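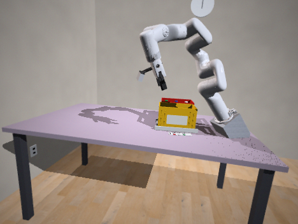

Tshepo Joubert
Posted 24 Jul 2026

The plank spec matters less than the run length here. A floating floor moves as one panel. If the room is 9 m across the width of the planks, the total movement is set by those 9 m, and the gap at the wall has to take half of it on each side. Which edge is fixed, if any? And is there anything heavy standing on the floor that would pin it?

mitre_box

Starting post was on the previous page, so I will repeat the numbers. Engineered plank, Plaketti, oak face, click joint on all four edges. Underlay is Tusska, the felt type. Slab on grade, ground floor, in Lositz. The building is a former dairy office with thick masonry walls and no heating in part of it. The run across the planks is 9 m. The run along the planks is shorter. Nothing is fixed. Nothing heavy yet, but there will be a kitchen along the north wall.

The question was whether to put a transition strip in the middle or leave the floor in one piece. The client does not want a strip.

Pascal Stöcker

The plank maker gives a maximum run in the installation sheet. If 9 m is over it, the warranty is gone and the discussion is over. If 9 m is under it, no strip. I don't see why this needs two pages.

mitre_box

The sheet gives a maximum run at stable humidity. The room is not at stable humidity. That is why it needs two pages.

Tshepo Joubert

Agreed with mitre_box. The maximum run in any sheet assumes a range, normally printed in small type under the table. Look for it. If the unheated part of the building opens directly into this room, treat the lower limit as something you will go past in winter. At 40 percent relative humidity most engineered oak behaves. Below that the joints begin to open on the short ends first, and they tend to open at the same few places every year.

Oak moves very little along the grain. The short-end gaps you see in winter come mostly from the whole field being dragged by something, usually a cabinet or a door frame that was not undercut.

slabandscreed

Has the slab been measured? Everybody is discussing the top layer.

mitre_box

Measured with the Marty meter at several points, both along the walls and in the middle. The readings along the north wall are higher than the rest. Flatness was checked with a 2,000 mm straightedge. There is a hump near the door and a low area in the far corner. I ground the hump. The low area is waiting for compound.

slabandscreed

Higher readings on one wall mean water is coming from that wall. Grinding and filling will not change it. Pin meters on a slab are comparative at best. Put a probe in a drilled hole, seal it, leave it for as long as the probe maker says, and read it again. Then decide about a membrane. Felt underlay directly on a slab with a wet edge is a bad combination, because felt holds water against the back of the plank.

Pascal Stöcker

A membrane goes down on a ground-floor slab regardless of the reading. It costs very little. Lap the seams, tape them, turn it up at the walls behind the baseboard. Nobody has ever regretted a membrane.

slabandscreed

I have regretted one. It was laid over a slab that had not finished drying, and the water went sideways and came up through the wall plaster. A membrane does not remove water. It sends it somewhere else. With masonry walls like those in mitre_box's building, the plaster is the first place it will appear.

Pascal Stöcker

That was a new slab. This one is old. Different case.

slabandscreed

It is an old slab with one wet wall. The cause is different and the water still needs somewhere to go. Check the outside ground level and the downspout on the north side before you seal anything.

mitre_box

Will do. There is a downspout on that corner and I have not looked at where it discharges.

On the look of the floor: the client has asked for mixed tones, light tan through honey brown, with staggered joints and no visible pattern. Open several packs at once and draw from all of them, I know. What I want is a rule for the stagger that a helper can follow without asking me at each row.
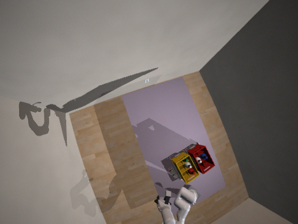
Stagger and row layout (split from the thread above by moderator)

Tshepo Joubert

Rule I give to helpers: the end joint in a new row must be at least the length of your forearm from the end joint in the row before it, and it must not line up with the joint two rows back. That second part gets forgotten and produces an H pattern, which is the first thing a client notices after the furniture is out of the way.

Start each row with the offcut from the previous one if it is long enough. If it is too short, put it aside for closets. Do not start two rows in sequence with full planks.

gapfiller

Offcut starts give you a stair-step pattern if the room length happens to be close to a multiple of the plank length. It looks random for a few rows and then you stand in the doorway and see a diagonal across the floor. Cut some starters to odd lengths ahead of time and rotate them.

Pascal Stöcker

Precut starters waste material. Offcuts are fine. If a diagonal appears, cut one plank short and the sequence is broken.

gapfiller

It wastes less than pulling up rows. Dry lay the first part of the floor and go look at it from the door.

mitre_box

Dry laid this afternoon. Offcut starts do give the diagonal in this room. I broke it with a short starter in the fourth row and it is acceptable. Plank width is the other thing to settle. The last row against the far wall comes out as a sliver, so the first row has to be ripped down to balance it. The walls are not parallel either, and the taper will show at one side or the other. 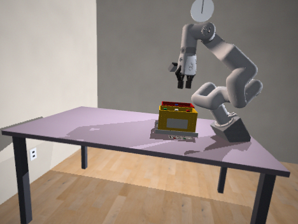
I am going to put the taper under the kitchen side, where the toe kicks cover it, and keep a full straight row at the side people walk in on. The ripped row gets scribed to the plaster with the same expansion gap along the whole length.

Tshepo Joubert

Good choice for the taper. But do not let the cabinets sit on the floating floor. Set the cabinets first on packers at finished floor height, then run the floor to a gap just behind the toe kick line. The toe kick hides the gap. If the cabinets sit on the planks with a stone counter on top, that side is fixed and all the movement goes to the opposite wall. Your gap there would have to be twice what the sheet says.

Pascal Stöcker

Many installers set cabinets over floating floors with no trouble. The sheets only started to forbid it when counters got heavier. With laminate counters I would not worry.

Tshepo Joubert

What does the current sheet for the Plaketti product say?

mitre_box

It says no fixed cabinetry on top of the floor. Same paragraph excludes islands.

Pascal Stöcker

Then follow the sheet. In a heated house with a short run I would still do it.

gapfiller

Small point on the door frame: undercut it with a scrap of plank and underlay as the height guide, and check that the plank can slide beneath it after. A frame resting on the plank acts like a nail.

slabandscreed

And back to the humidity. A datalogger in the room for the coming weeks would settle more than this thread will. Ours stores 4,000 readings before it needs to be emptied. Leave it at floor level, away from direct sun, and leave the planks in their packs in the same room, flat and off the slab.

mitre_box

Logger ordered. Delivery is in August, which moves the start date anyway. Slab probe goes in this week.

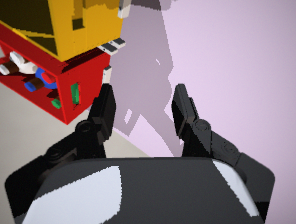 palletjack

Does the felt underlay have to be taped at the seams if there is already a taped membrane under it?

Tshepo Joubert

Only to stop it from creeping while you work. Butt the edges, do not overlap them, and run the tape on the top side. An overlap is enough to make the click joints flex, and that is where the noise comes from later.

gapfiller

Also run it at right angles to the planks if the roll allows. Then no seam sits under a long joint for its full length.

Pascal Stöcker

Direction makes no difference with felt. It matters with foam that has a memory from the roll.

mitre_box

Summary of the open items on my side: downspout, slab probe, cabinet order with the kitchen fitter, humidity log. The strip question stays open until the log has some data in it. If the low end goes under 40 percent for any length of time I will tell the client that it is a strip or a humidifier, and they can choose.

slabandscreed

Post the probe reading when you have it, and note the depth of the hole.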